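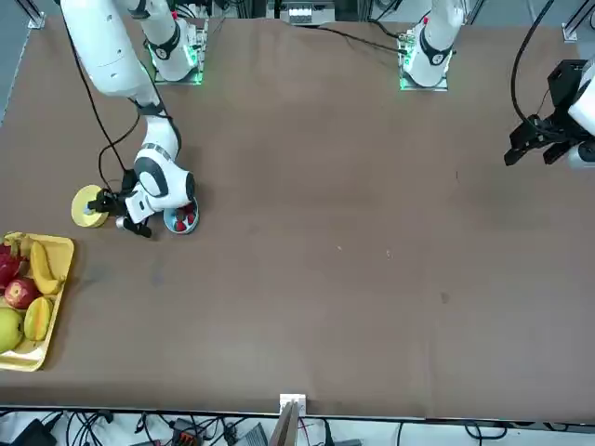
Monday, the big brown table: yellow tray of fruit, blue bowl with the little red ones, tape.

Started a bit after nine, with the kettle on, and spent far longer than I meant to on the fruit. Killian would like the tray to look like something you'd find on a kitchen side at home, so in went the dragon fruit (my favourite, those green-tipped scales are lovely), then the apple, a banana, the pear and the mango. The pear took me three goes, as it rolls towards the mango if you so much as breathe near it. I've left it at the lower left for now and I'm rather pleased with it.

The small red ones live in the blue bowl with the white rim, and I'd ask everybody to keep them there, please! Régis found one under the radiator last week and it had clearly been there since August.

The yellow tape is staying out on the table too. It belongs to the Stalora box, shelf two, so do put it back there when you've finished and not in the drawer with the scissors.

Table top could do with a proper wipe. There's a darker smudge right of the middle that I keep meaning to have a go at, and a few pale specks near the centre. Will try warm water first and ask Régis before using anything stronger.

Still to do: label for the tray, new cloths, ring Kļaviņa about order 439.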